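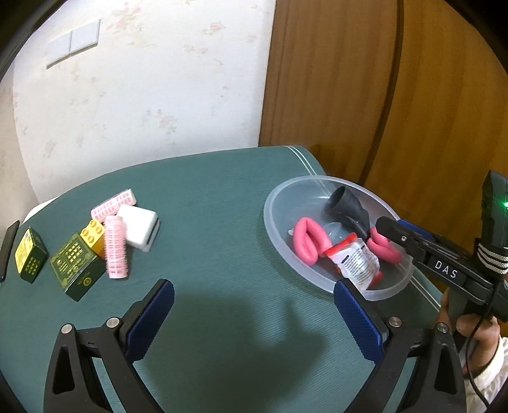
P. Olier

Figure 1. The Dradar hand tool with its fingers open at the table. The bowl holds pink foam rollers, a black rubber cup and a small red-and-white packet.

3. The bench and the things on it

Cirnen is a shared workshop with a strict rule about glue and no rule at all about leaving your project on the good table. The Dradar build made full use of this gap. Our budget for the sorting station was 395 dollars, and we spent a good part of it before agreeing on what would be sorted. The answer, when it came, was whatever fits in the hand tool and costs less than lunch.

The hand tool (Figure 1) has two black fingers, each with a blue textured pad on the inside. A person holds it, opens it over an object, closes it and carries the object off. The station we are building will one day do the same without the person. For now the person remains the most reliable part of the design, and also the one that asks for breaks.

3.1 Objects

We wanted things that misbehave in different ways. A toy brick is a polite object: it has flat sides and keeps its shape. A foam hair roller has no fixed opinion about its shape and will let go of one finger while hugging the other. The mesh curler is worse, as its bristles catch on nearly everything we own. Boxes are easy until they are lying down, and then a wide one has to be turned or taken by its short side.

The clear bowl was chosen for being hard to see. Its thick rim catches the light, which suits anybody testing a camera and annoys anybody trying to finish a test. A matte bowl gave us better numbers in early trials and taught us very little, so it now holds screws.

3.2 Procedure

A run starts with the objects on the teal cover or in the bowl, in any order. The operator moves one object at a time and may not use the free hand to help. We added that last part after reading our own notes. Each run is stopped at 40 seconds, whether or not the operator is in the middle of something promising.

We recorded 1185 attempts in total. Of these, 580 began with the object inside the bowl and the rest began on the cover. An attempt counts as a success if the object reaches its target spot and is let go there on purpose. Objects that arrive by rolling are scored as failures, over the protests of every operator.

The cover has fine ribs, and we have not worked out how much they help small items stay put. Section 4 repeats the table runs on bare board, with the same operators and slightly more swearing.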